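Reports > Claims Intake > Clukora Progress Report

Clukora: second progress report to Clivell
Reporting period ending October
2 comments | 6 shares

Clukora replaces the paper first-notice form used by Clivell's contents and small-property claims desk. Development is carried out by Fudent under the grant agreement. Work in this period covered the intake form, the document matching rules and transfer of the open claims file.

The intake form is complete. It records policy number, date of loss, cause of loss and a room-by-room schedule of items. Fields for deductible and policy limit are filled from the policy record and cannot be edited by the claimant. A claimant can save a partial form and return to it within the notice period.

Transfer of the open file is complete. 1140 claims were moved from the old system. Of these, 184 were stopped by validation, mostly for a missing cause code or a loss date outside the policy term. All 184 have been returned to the claims desk for correction and will be loaded again when the codes are confirmed.
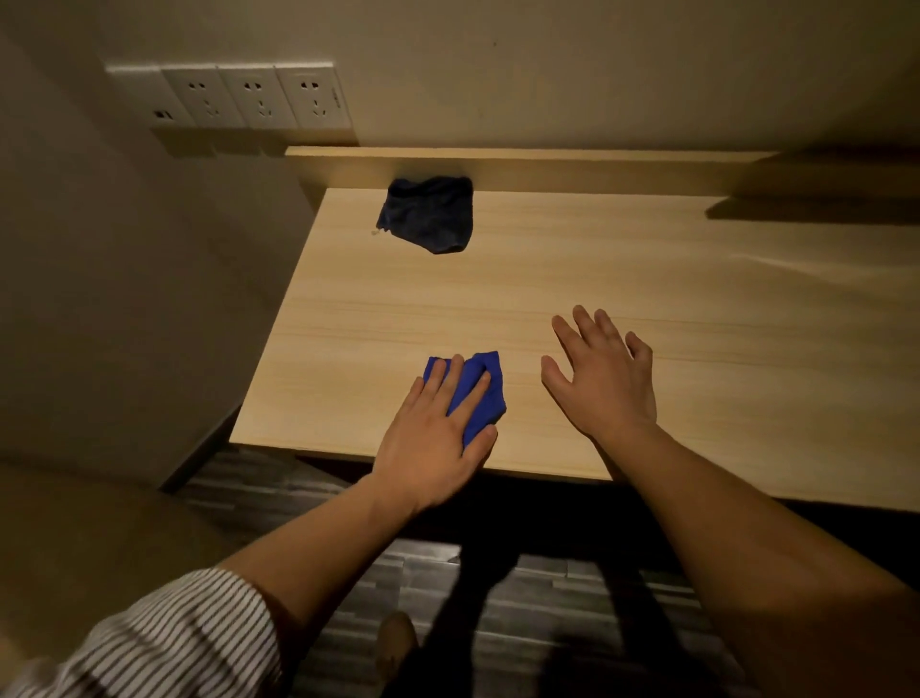 Document matching is behind plan. Receipts and repair estimates are matched to schedule items by date, amount and vendor name. The rules perform as specified on single-item receipts. Receipts with several items are sent to manual review - this was allowed for in the design, but the review queue has no sort order and adjusters have asked for one by reserve amount. The change has been specified and is not yet built.

Acharya completed the outside review of access controls and reported two findings. The first, session timeout on shared workstations, is closed. The second concerns how long rejected uploads are kept. It remains open until Clivell confirms its retention schedule.

Spending is within the approved budget. No transfer between budget lines is requested.

Work for the next period:
- build the sort order for the review queue
- reload the corrected claims
- run a pilot with 100 new claims, with the paper form kept as a fallback
- close the remaining review finding

One decision is needed from Clivell before the pilot: whether claims reported by phone should be keyed into Clukora by the desk or left on the existing form.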